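Okay, small thread about the loan closet, because I keep getting the same questions in my DMs and my thumbs are tired.

For anyone new: we lend out walkers, canes, shower chairs and wheelchairs for free. You borrow it, you heal up (or your mom does), you bring it back. No forms about your income. We ask for a first name and a phone number.

Siebe Koster started it out of his garage after his knee surgery, when he priced a walker and nearly fell over a second time. We moved into the old Brorkis shoe store last fall and we already need more shelves.

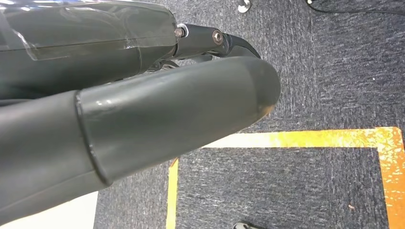 What we take: pretty much anything that's clean and still does its job! Please don't throw stuff out over looks. I had a lady apologize to me for ten minutes over a cane her dad used. A few light scuffs near the end, like on that dark gray rubber tip, are totally fine with us. Cracked rubber, no. Wobbly legs, ask Joris Hermans, he loves a wobbly leg.

What we can't take: mattresses, opened medical supplies, anything with a motor. Sorry. The Kramer Street thrift store will sometimes say yes to the bed frames, so call them first.

Money stuff, since people asked. Rent is paid through summer. The pancake breakfast brought in $1,825 and a neighbor who wants to stay unnamed put in another $1,000. Our goal is $3,000 and I will be annoying about it until we get there.

Also we have 33 people waiting on shower chairs right now. If there's one sitting in your basement — you know who you are — please go look.
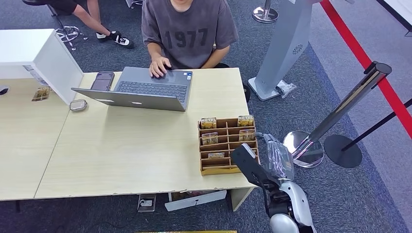 CLILTNESS, April — New hours! We're open Wednesday evenings now as well as Saturday mornings. Side door, ring the bell twice, it sticks.

You can also put your name down for an item on Kustora if you use that. I check it at lunch and again before bed.

Can't lift things or don't have a car? Call and we'll come get it. Siebe's van fits two wheelchairs and a surprising amount of other people's junk.

Last one, then I'm making dinner. If you borrowed the blue walker with the bell on it, no rush at all, but somebody's grandpa has asked for it by name.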